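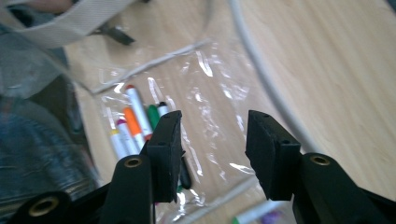 Festero – calendario de fiestas locales en texto plano

README / ficha de datos. Última revisión: 10 de septiembre de 2026

Qué es

Listado de fiestas patronales, romerías, ferias de ganado y verbenas de barrio. Un registro por fiesta. Lo empezó Norbert Vida para uso propio, con programas de mano escaneados. Ahora lo llevamos entre dos y a ratos.

148 municipios. Casi 1,000 registros. De pueblo grande hay pocos, esos ya tienen web.

Ficheros

fiestas.csv – el principal
municipios.csv – nombre, comarca, código interno
variantes.csv – nombres alternativos de la misma fiesta
dudas.txt – lo que no cuadra, sin orden ninguno

Todo en UTF-8, separador punto y coma. Si lo abres con hoja de cálculo cuidado con las fechas, las cambia sin avisar.

Campos de fiestas.csv

id: no se reutiliza aunque se borre el registro
nombre: como sale en el programa, con sus mayúsculas
municipio: código, no nombre
regla: cómo se calcula la fecha (ver abajo)
duracion: en días, víspera incluida
tipo: patronal, romeria, feria, verbena, otra
fuente: programa, bando, cartel, oral
notas: libre
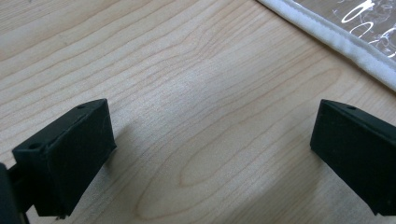
Reglas de fecha

Lo mas lioso. Tres formas:

fija:MM-DD, para las que no se mueven.
pascua:+N o pascua:-N, días contados desde el domingo de Pascua. Lunes de Pascua es pascua:+1.
texto: cuando no hay manera. "El fin de semana despues de la vendimia" va así, tal cual, y el script lo salta.

Las de abril dan mucha guerra, unas van con Pascua y otras son fijas pero el ayuntamiento las corre si coinciden. En ese caso se pone la regla normal y el cambio va en notas con el año. No crear otro registro.

Las traslados por lluvia no se apuntan.

De dónde sale

Programas de mano y carteles, sobre todo. 29 registros son de fuente oral, sin papel que los respalde – tratarlos con pinzas. El lote Szénási (los recortes de prensa comarcal) está metido solo a medias, falta la segunda carpeta entera.

Yulan Li revisó duplicados y unificó los tipos. Antes había "romería", "romeria" y "ROM." conviviendo tan ricamente.

Scripts

grullano: lee el csv y saca un .ics por municipio. Uso: grullano fiestas.csv salida/
sakano: comprueba códigos y reglas. Pasarlo SIEMPRE antes de subir nada.

sakano se queja de las líneas con comillas dobles sin cerrar pero da mal el número de línea, sumale una.
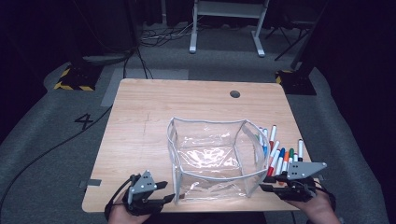

Problemas conocidos

Barrios y pedanías van colgados del municipio, no tienen código propio. Pendiente.
Horas no hay. Ni las va a haber de momento.
La duración falta en bastantes verbenas, campo vacío, no cero.
Fiestas desaparecidas: siguen dentro, con "perdida" en notas. Filtrar si no interesan.

Correcciones

Una fiesta por mensaje, con foto del programa o del bando si se tiene. Decir de qué año es. Sin año no se mete.

Licencia

Datos libres citando Festero. Los escaneos no se reparten, son de cada ayuntamiento o de la comision que los imprimió.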